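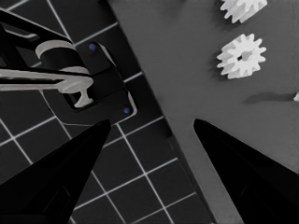

*Gripper fingers and a gridded mat (computer render).*

# Miltlow Glossary Set

Plain-English definitions of technology and start-up terms, gathered from popular "understand tech in a weekend" books and rewritten by hand. Maintained by Berenice Quezada.

Last revised Wednesday, December 11, 2019.

## What's in it

400 entries, taken from 23 books written for general readers. Each entry has 4 fields:

| Field | Contents |
|---|---|
| `term` | the word or phrase, lower case unless it's a name |
| `source_def` | a summary of what the book says it means, in our words |
| `plain_def` | our own definition, one or two sentences |
| `quarrel` | what we think is wrong or missing, if anything |

The files are `terms.csv` and `books.csv`. The second lists the titles by code so you can trace an entry back to its book. Both are UTF-8 with a header row. `quarrel` can be blank and often is.

## Why it exists

I kept being handed these books at work. Every one promised that by the last chapter I'd be able to hold my own with engineers. I've read all of the ones listed and I can't say that happened. What I did notice is that they disagree with each other far more than their covers suggest. "Platform" gets used for a website, a marketplace, an operating system and, in one unlucky chapter, a mailing list. "The cloud" is explained by drawing a cloud.

So I started a spreadsheet. Cetton Library let me put the first version on its reading-room computers, people wrote in with complaints, and most of the complaints were fair.

## How entries were made

Two readers went through each book separately and marked any term the author stopped to define. If both had marked it, it went in. If only one had, we argued. A term had to be defined in the text itself; we ignored the glossaries at the back, which in several books had plainly been written by someone else and didn't match the chapters.

`source_def` is always a paraphrase. Please don't quote it as the author's wording. We had a reviewer do that and it caused a dull week of emails.

`plain_def` was written without looking anything up first, then checked against a technical reference and corrected. I'm told this is backwards. It does show where an ordinary reader's guess goes wrong, and the corrections ended up in `quarrel`.

## Example rows

```
term: api
source_def: a waiter who takes your order to the kitchen
plain_def: a set of rules one program follows to ask another for something
quarrel: the waiter explains nothing about what happens when the rules change

term: growth hacking
source_def: a mix of coding and marketing that replaces advertising
plain_def: cheap marketing that is tested often
quarrel: no evidence given that it replaced anything
```

## Known problems

- The books lean heavily towards American start-ups. Terms to do with banking, the post, tax or government systems hardly appear.
- Hardware is thin. Most authors lose interest once they've said what a chip is.
- Anything with "smart" in front of it was merged under one entry, `smart (prefix)`. Some users hate this. I'd still do it again.
- Our own definitions have opinions in them. The worst are supposed to be confined to `quarrel`, though a few have leaked.
- Words go stale. Several entries describe products that were closed before we finished typing.

## What it's not good for

Don't use it to mark students' work, and don't train anything on `plain_def` and then call the result an expert. Torenix asked whether the set could be used to "certify tech literacy" among its sales staff. I said no. Knowing what a word means in a paperback is a long way from knowing how the thing works, and I'd want to see some proof that a test built on this measures either.

I'm also not convinced that knowing the vocabulary helps anyone much. It may just make people harder to contradict in meetings. If you have a study that says otherwise, please send it, along with who paid for it.

## Versions

- **Second version** (current) – duplicate terms merged, `quarrel` added, spelling made British throughout.
- **First version** – the Camacho list, named after the street it was typed up in. Don't use it; the book codes are wrong for about a third of the rows and I've never sorted out which third.

The next pass is planned for February and will mostly deal with payments and "blockchain", which has more definitions than it has books.

## Corrections

Open an issue with the term, the book code and a page number. Reports that say only "this is wrong" get closed. If you wrote one of the books, say so in the issue – you're welcome to argue, and your reply will be linked from the entry.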